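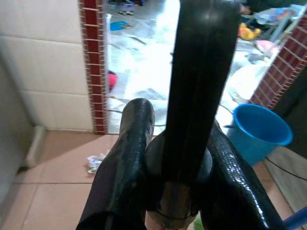 Glenda Furtwell

Home Projects Reports Data Publications Contact

Progress Report to the Rimby Foundation
Project: Pan, Manipulation Across Changing Light
Lead organization: Skenderell Institute
28 August 2026

Scope of this report

This report covers work on the Pan project since the last submission to the Foundation. It sets out the state of the data collection in Condari, the main result of the exposure study, two matters that have slowed the work, and the plan up to the December review. Spending is reported separately on the Foundation's own form.

The purpose of Pan remains as stated in the grant agreement. The project studies how a robot arm guided by a wrist camera can reach for household objects when part of the view is far brighter than the rest. Doorways are the main test case. Many homes in the Condari area have a tiled work space that opens straight onto a yard, and buckets, basins and cleaning tools are often kept close to the threshold. A person reaches for such an object without difficulty. A control policy trained on evenly lit tables frequently does not.

Data collection

Recordings have now been completed at 16 sites. At 9 of them the collection area includes an exterior door that was kept open during recording. The remaining sites have interior light only and serve as the comparison group. The combined set holds 2,000 episodes that passed review. An episode begins when the arm leaves its start position and ends when the operator marks the object as placed or the attempt as abandoned.

Rooms are recorded as the household leaves them. Operators move an item only if it presents a safety risk to the household or to the arm. The policy therefore meets loose wrappers, cables and partly hidden objects on the floor, and these are labeled as background unless the task names them. The Foundation's reviewers asked last year whether this practice would make the labels less consistent. A second annotator now checks every doorway episode, and disagreements are settled before the episode enters the set. This has added time to each batch, but the team considers the cost justified and proposes to keep the practice.

The gripper carries two fingers wrapped in black tape. The wrapping gives the fingers a dark outline in the wrist view, which helps the policy locate them against pale floors. It also has a drawback. The tape is glossy and slightly wrinkled, and under strong light it catches white highlights that shift as the wrist turns. Early versions of the policy sometimes treated these highlights as part of the target. The training set now includes episodes in which the fingers are moved through bright areas with no grasp attempted.

Exposure study

The central question for this period was how the camera should divide its range between the room and the yard. The view at the head of this report is typical of the doorway group. The ground outside is mostly white and gray and holds little surface detail. The bucket just inside the doorway keeps its bright blue color, and the seams between the floor tiles can still be followed on both sides of the gripper. An exposure set for the yard would recover the ground outside at the expense of the floor, the fingers and the inside of the bucket.

Two methods were compared.

Method A uses the camera's own automatic exposure over the whole image. It needs no changes to the hardware or the recording software and was the standard at the start of the project.

Method B sets exposure from the region near the fingertips and allows everything beyond the threshold to go bright. A mask marks the overexposed area, and the mask is passed to the policy as an added input channel. The policy is thus told which parts of the view carry no reliable information.

Both methods were trained on the same episodes and tested on doorway sites held out of training. Method B produced steadier approach paths. Under Method A the arm tended to pause or correct its course as the open door entered or left the view, since the image brightness of the target changed from one moment to the next. Under Method B these pauses became uncommon. The gain was largest for objects standing at the threshold, including buckets with a thick rim, where the arm must judge the near edge of the rim correctly in order to close on it. At sites without an open door there was no meaningful difference between the methods.

One finding was not expected. When the mask was withheld and only the fingertip exposure kept, most of the improvement remained. The mask helped chiefly where the overexposed area lay directly behind the target, or where one finger covered part of the object. The team is therefore less certain than at the last report that the mask should be presented as the main contribution. It may prove to be a useful addition to a simpler change. Full tables will be supplied with the technical annex, together with the results by site.

Limits of the result

The test covers a narrow range of weather. Most doorway sessions took place under strong daylight, and overcast conditions are thinly represented. Ground with a wet or glossy look reflects light back into the room, and the present mask does not separate direct light from reflected light. It also treats small items lying outside the door as part of the masked area when they are surrounded by overexposed ground, although a person viewing the same image can often pick out their color. This does not affect the current tasks, all of which take place inside the threshold, but it would matter if the work were extended to the yard.

The flat bar mounted in line with the wrist camera is a further limit. It runs up the middle of the view and hides a narrow strip of the background at all times. The policy learns to ignore it, but a target directly behind it can be lost during a straight approach. Operators have been asked to vary the approach angle. A mount with the bar moved to one side has been drawn up and is awaiting fabrication.

Delays

Replacement of the wrist cable took longer than planned. Recording continued with the older cable, which had to be inspected before every session, and fewer sessions could be held on each visit.

Household consent for the release of images also requires more work than was budgeted. Doorway views can show parts of a yard and personal items kept there. The data agreement with households covers the room in use, and its wording on outdoor areas was not clear enough. A revised form has been prepared, and households that took part earlier are being asked to sign it. No images from a site will be released until the revised form for that site has been returned.

Plan to the December review

The team will repeat the comparison of Methods A and B under overcast light at the doorway sites, with the mask and the fingertip exposure tested separately. The new mount will be fitted once it has been received and checked. Finger wrapping in a matte material will be tried on one gripper, with the present tape kept on the other as a control.

The Institute requests the Foundation's approval to move unspent travel funds to annotation in order to cover the second check on doorway episodes through the end of the grant year. The request falls within the transfer limit set in the agreement and does not change the total award. A reply before the next round of site visits would allow the schedule in Condari to be confirmed with the households concerned.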